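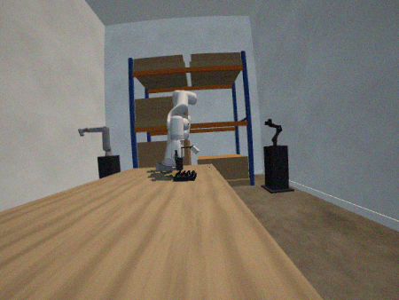
I hosted my second trivia night at the Pokel in August, and it went better than the first one. We had nine teams and 54 players, which is as many as the back room holds. The format was the same: four rounds, a break, then a buzzer final between the top 2 teams. What I changed was the seating. In the spring I put everyone at small round tables and the teams couldn't hear each other over the music. For the final I now want one long table so the players can slap a buzzer without knocking over a drink.

Mwangi Barasa wrote the music round and made it too hard. The best score on it was three. Oranuch Srithong did geography and had the opposite problem, so the two evened out.

The final was between Yu-ting Cheng's team and a group from Wutstead I hadn't met before. It came down to a question on river names. Wutstead buzzed early and guessed wrong, and Yu-ting got it. The prize was $200 and a cake.

Things to fix before the next one:

Print the answer sheets bigger.
Test the buzzers with the lights down – one of them stuck twice.
Start at 7:30, and mean it.

Hok-lam Tse has offered to keep score again. I still need someone to write a sports round, so leave a comment if you want it.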